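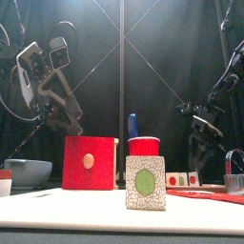 About the Grurncombe Center for Advance Care Planning

The Grurncombe Center is an independent nonprofit that helps adults record their wishes for medical care before a serious illness makes it hard to speak for themselves. We prepare plain-language forms, train the people who talk families through them, and keep a registry that hospitals can consult at any hour. Our main office is in Grurncombe, with a second office in Trerklow.

Our Purpose

Many patients arrive at a hospital with no written instructions and no named health care agent. Decisions then fall to relatives who may disagree, or to physicians who have never met the patient. The Center was founded to make such situations less common. We hold that a conversation held early, at a kitchen table or in a clinic, serves the patient better than one held in a corridor at night.

The Center takes no position on legislation concerning assisted dying and does not advise on it. Our work is confined to advance directives, the appointment of health care agents, and the recording of treatment preferences under existing law.

What We Do

Planning sessions. Trained facilitators meet with individuals and couples, in person or by telephone. A session lasts as long as is needed, and many people return for a second one after speaking with their families. There is no charge.

The Keskin Registry. Signed directives may be filed with the Center and released to a treating hospital on request. The registry now holds 3,410 active documents. Each person on file receives a letter every February asking whether the document still reflects his or her wishes, and a directive may be changed or withdrawn at any time.

Facilitator training. Nurses, social workers, chaplains, and interpreters may enroll in our certificate course, which is taught at both offices. To date, 117 people have completed it. The course covers the legal standing of directives, methods for opening a difficult subject, and the particular needs of patients with early dementia – a group for whom timing matters a great deal.

The Hilletti Program. Long-term care facilities often inherit paperwork that is incomplete or out of date. Under this program, our staff reviews the directives held by a facility, notes missing signatures and expired agent appointments, and meets with residents who wish to make corrections.

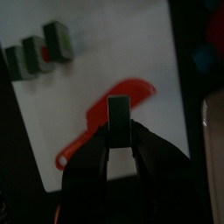
Facilities that join the program agree to repeat the review each year and to name one member of staff as the contact for families. They remain responsible for their own medical records, and the Center does not share a resident's documents with anyone the resident has not approved.

Governance and Leadership

The Center is governed by a board whose members serve without pay. Clinical staff of partner hospitals may advise the board but may not vote on registry policy. Berkay Toprak has served as executive director since the opening of the Trerklow office, having earlier managed patient services for a regional hospice. He oversees both offices and teaches the opening unit of the certificate course.

Funding

Our income comes from individual gifts, foundation grants, and course fees. The certificate course costs $225, and the fee is waived for applicants employed by free clinics. We do not accept money from insurers or from companies that operate care facilities, and facilities in the Hilletti Program pay only the travel costs of our reviewers.

Visiting and Contact

Planning sessions are held by appointment on weekdays. The Trerklow office also receives visitors without an appointment on Tuesday afternoons from 2 p.m. until closing. Persons who wish to file a directive should bring the signed original and a form of photo identification; the original is returned the same day. Hospitals seeking a document should use the registry telephone line, which is answered day and night – general inquiries are handled by the Grurncombe office during business hours.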